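Workshop notebook, 2/26/25
Flotgate room, the white work surface

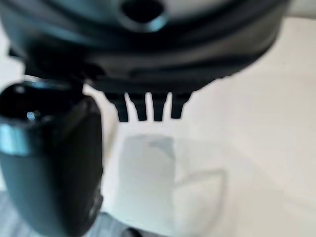
Close up, with the white behind.

Spent most of today on the work surface, which I've been promising to do since January. The old brown paper made it so hard to find small dark parts that I was sorting washers by feel, so now everything gets sorted on white and I'm a much happier person!

Wiped it all down first with the Fevico cleaner, 15 minutes, then a plain damp cloth, then a dry one. The label says to leave it on for longer, but it started to smell like a swimming pool and I gave up. There was a ring from a coffee mug that I'm pretty sure was mine. It went on the second pass.

Then the sorting. The Bruron order came in with everything in one bag again (order 3732, if anyone wants to complain to them, please do). I got through the short screws and most of the spacers. The spacers go in the 18 mm drawer for now, even the ones that are a hair under - I'll measure them properly when I find the good calipers. If you have the good calipers, put them back.

Lighting is better than I thought it would be. White throws a lot back up at you, and by four I had the overhead turned off and was working with just the side lamp. Shiny black stuff still catches a glint, and the matte pieces are easier on the eyes.

Still to do:
Labels for the drawers, the old ones are peeling.
Bin 668 is full of mixed odds and ends, tip it out and go through it.
Ask Ateş for another roll of the white mat, same width as last time.
No coffee on the white. I mean me too.

Back on the spacers tomorrow morning.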